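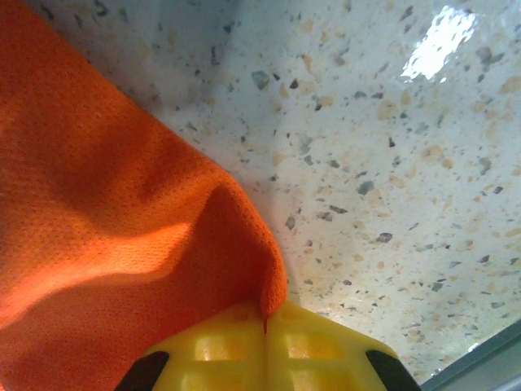
Orange, with a fine waffle-like weave, and very much my colour.

I'd promised myself I wouldn't come home from Valquíria Trindade's workroom with any more cloths. I came home with four (two for me, two for my sister, who may or may not ever see them).

Valquíria runs Kurnico from the back half of a former bakery, and when I arrived on Monday she was already on her second coffee and halfway through a pile of folding. "Sit anywhere that isn't fabric," she said, so I stood for a bit. Then she cleared me a stool and we got going.

I wanted to know why anybody would give up a decent job in an insurance office to make kitchen cloths. She laughed at that for quite a while. "My aunt Neusa had a drawer of them. Every colour, all folded into thirds, and if you put one back in halves she knew by teatime. When she moved to the flat she gave me the drawer. The whole drawer! I had it on my kitchen table for a month and I kept thinking, these are older than me and they still work."

She started with 20 cloths and sold them to people at the office, then did 200 the following spring and nearly gave up. "I'd hemmed half of them with the wrong thread. It puckered the minute you washed it. I cried, I unpicked, I cried again."

I asked about the texture, as I've always been a flat tea towel person, and she put a cloth in my hand before I'd finished the sentence. "Scrunch it. Go on, properly. A flat one lies there on the worktop like a sheet of paper. I like one with a bit of body, one that stands up in folds when you drop it." She's particular about drying them, too: over a rail, opened out, never balled up by the sink. And no fabric softener, ever. "Softener is for jumpers. Put it on a cloth and it just pushes the water about."

And the orange? That was the one I really wanted to ask about, and she knew it. It came from a dyer called Alcides Guerra, who sent it to her when she'd ordered rust. "I rang him up ready for a row. Then I took it over to the window while we were on the phone and the sun went across it, and one bit was nearly peach and the rest was like the inside of a blood orange. I said, Alcides, never mind. Send me the lot."

It's outsold everything else since, though she'd still like people to give the grey a chance. (I didn't buy the grey. Sorry, Valquíria.)

We talked a bit about folding before I left. She does thirds, naturally, then rolls them for the drawer so you can see every colour at once. I've tried it at home and mine look like sausages. She says to roll from the hemmed end and stop fussing.

The next batch goes on sale in September, from the workroom only.

Filed under: Home & Kitchen, Makers, Textiles

3 comments

Ivone Brito
I've had two of the orange ones since last year and they've been through the wash every week. Still bright! Agree about the softener.

Hanne Zoëga
Does she do a bigger size? I'd want one for under the dish rack.

tealeaf50
Team grey here, somebody has to be

We use cookies to remember your settings and see which posts get read. Accept all | Manage choices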